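Speaker notes – "Do we still need the padded envelope?"
Lestwood packing meetup, afternoon slot, 14 minutes plus questions

Opening. Don't thank everyone twice. Start with the claim as Lindholm prints it in their catalog: the padded mailer "protects anything that fits inside." Read it out slowly. Ask who in the room believes it. Wait for hands, even if the wait gets awkward.

Then the history, quickly. Someone always tells me that people have been posting things in paper covers since 1840 and it has worked fine. Letters, yes. A letter doesn't have corners and it doesn't have a lid. I'd like us to stop using that date as an argument.

Main point one: padding. A padded mailer is a bit of cushion between two sheets of paper. It's good against scuffs. I have never been convinced it does much against a drop onto a corner, and the sales sheets go very quiet on that subject. Bendik Hägglund will disagree from the second row. Let him, but keep it short, he has the next talk.

Main point two: the opening. We spend all our time on how a mailer closes and hardly any on how the customer gets into it. Zigzag edges look tidy on a new envelope. I want to know what they do for a person with cold hands and a parcel on the kitchen table. 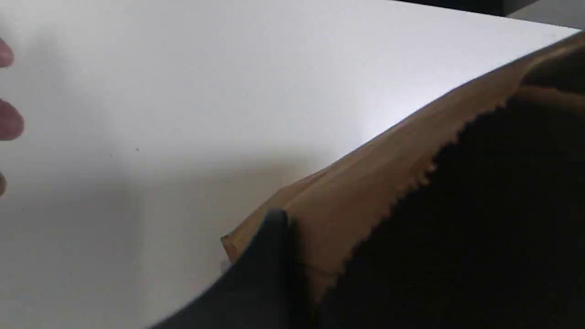

Ask for a show of hands: who goes for scissors first? At Jomcombe it was most of the room, and those were people who pack for a living. Say that the scissors are my real worry. You padded the thing against the trip and then somebody pushes a blade in next to it.

Also reuse. The brown paper kind gets sold as something you'll use again. Maybe. Liv Rønning kept her opened ones in January and ended up with 200 in a cupboard. She reused a few for cables. The rest had crumpled corners or no flap worth taping. I don't count a full cupboard as reuse.

Main point three: cost. Prurosov quoted us 75 cents apiece for the small size. Pause here. A plain box was cheaper in the same quote, before tape and filler – and filler is where the box people start to mumble, so be fair and say so.

What I'd accept: flat, soft, dull things. Scarves, paperbacks, spare buttons. For anything with a screen or a handle, show me a drop test done by someone who isn't selling the envelope.

If there's time, tell the teapot story. If Bendik is already standing up, skip it.

Questions. Someone will ask about bubble lining versus paper lining. I don't know which is better and I haven't seen numbers I trust. Say that plainly and take the next one.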